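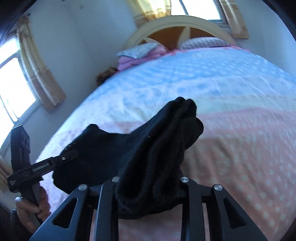 Bedroom, folded knit in the fingers

Black ribbed knit hanging between the fingers, polka dot bedspread behind, sunburst headboard at the back. I'm very fond of that headboard! This is the gripper we've been asked to budget around, and soft black clothing against black fingers is the sort of thing I want everyone on the buying side to look at before they sign off a single line of the spreadsheet.

Gallery: Planning the Curkari hand-held kit
Posted 7 October 2021

Hi all, and welcome to the Curkari gallery page. If you've wandered in from the newsletter, Curkari is our household handling project, and I'm the one who gets to do the shopping list (lucky me, I do love a shopping list). We're based in Sketton, we work in ordinary homes, and between now and January I have to turn a pile of good intentions into an order that somebody can approve.

I know a gallery is meant to be mostly looking and not much reading. I've gone on a bit under this one, sorry, but the questions have been coming in thick and fast and it seemed easier to put my notes where people would find them.

What's in the person's hand

It's a hand-held gripper with a handle and a trigger arm, and plates with triangles cut out of them. You hold it, you squeeze, the fingers pick the thing up. For anyone used to pricing full robot arms, the budget for these looks almost comically small, and that's where people get themselves into trouble, because they approve the gripper and forget everything that goes around it.

We've got money for 3 full kits. I asked for more, I'll always ask for more, but three is a decent number if we look after them. My quote from Grirnura came in at $2037 a kit, before freight. That covers the gripper, the mount, a carry case and one set of fingers. It doesn't cover spare fingers, and it doesn't cover a storage card big enough for a full day's work, so please don't go telling people the kit price is the whole price.

Spare fingers, and why I keep banging on about them

Fingers are the bit that touches everything. Jumpers, tea towels, door handles, the sticky lid of the honey jar. They wear, and they wear unevenly, and when one pair grips differently from another you spend your morning wondering whether the fault is in the tool or in the person using it.

I've put two spare sets per kit in the draft. Bezerra, who do our small parts, will make them up in one batch if we order with the kits, and they'll charge us a fresh setup fee if we come back for them later. I'd much rather argue about spares once!

There was a question about colour. Black fingers with black clothing is hard going when you're reviewing the recordings later, and I've asked for a price on a lighter set. No answer yet. If the price is silly I'll drop it and we'll live with it, plenty of other things in a bedroom are pink or blue or covered in dots.

Weight and wrists

The quote gives you a weight for the bare gripper and you should ignore it. What matters is the whole lot: handle, plates, mount, whatever's hanging off the mount, plus the jumper. Hold that out over a bed for half an hour and you'll have views on it.

So I've budgeted for shorter turns and more people, which shows up under wages and not under equipment. It made the equipment column look lovely and the wages column look dreadful, and I got a very polite email about it. I'm leaving it as is. Twenty minutes on, a proper break, swap over. If a lighter handle comes along we can look at it again.

Choosing rooms

Bedrooms are first on the plan. Folding, picking up, putting down, moving things off the bed and onto the chair, and then (if your house is anything like mine) off the chair and back onto the bed. You get good variety from very little setup, and there's nothing to buy except a few extra clothes.

I've allowed a small amount for soft goods: knits, socks, pillowcases, a couple of fleecy blankets. Op shop is fine. Op shop is better, really, as everything's been washed a hundred times and hangs the way clothes hang in real life. Please keep receipts, even the handwritten ones.

Windows need a thought as well. Strong daylight from the side is lovely to work in and can be a pain for the recordings, and it changes all afternoon. I looked at a lighting kit and the stand alone took up half my spare room. For now the budget says curtains: open, half, closed, and write down which. That costs us a pencil.

Kitchens come second and they're dearer. More breakages, more wiping down, and we'll want the wipeable case liners, which are an extra from Grirnura and not a cheap one.

Lead times

Eleven weeks from order to door. I've written that one out in words so nobody reads past it. If the order goes in this month we're safe for January, with a bit of slack for the Christmas shutdown. If it drifts into November we'll be starting the new year with the old loan unit and a roll of tape, and I've done that before, thank you very much.

Freight's quoted separately, and the cases have to go together because of how Grirnura packs them. I asked if they could send one ahead so we could get started on training. They can, but we'd pay for two shipments. It's in the draft as an option, with a question mark beside it. My vote is no, but I'm open to being talked round.

Repairs

Here's how I've set it up. Loose screws and bolts we tighten ourselves, and every kit gets its own little driver set in the lid pocket (buy the decent ones, the cheap ones chew the heads). Anything to do with the trigger goes back to Bezerra. Please don't take the trigger apart on the kitchen table, I know it's tempting.

With the kits all out in homes at once there's no spare whole unit, and I've been asked whether that worries me. It does a bit. A fourth kit would fix it and we can't afford a fourth kit, so what we've got is a parts box in Sketton with a spare trigger arm, a bag of fasteners and the extra fingers, and a rule that every kit comes back for a look-over on the last Friday of the month.

Things I've left out on purpose

Tripods. We've got tripods.

A branded case. The plain one has the same foam.

The extended service plan from Grirnura, which runs longer than our funding does.

A tablet for each kit. Everyone so far has been happy with the shared laptop, and I'd like to see a few weeks of use before we spend that sort of money.

Things I'm still unsure about

Insurance in other people's homes. We're covered for the gear and I think we're covered for the home, and I want that in writing before a kit goes through a front door. I've rung twice.

Batteries. The figures I was given assume a fresh battery on a mild day, and Sketton in January is neither mild nor kind to batteries. There's a line for one extra per kit and I may double it.

Labels! Every kit needs a number on it somewhere you can read without turning it upside down. I had this down as free and then priced decent labels. Not free, but not much.

If you'd like the spreadsheet

It's in the shared Curkari folder under Equipment, the tab called Draft 3. Leave your comments in the column on the right and please don't type over the formulas, I spent a whole evening putting them back last time. I'm taking comments until the end of next week, then it goes up for approval, and I'll post the order confirmation on this page once I have it.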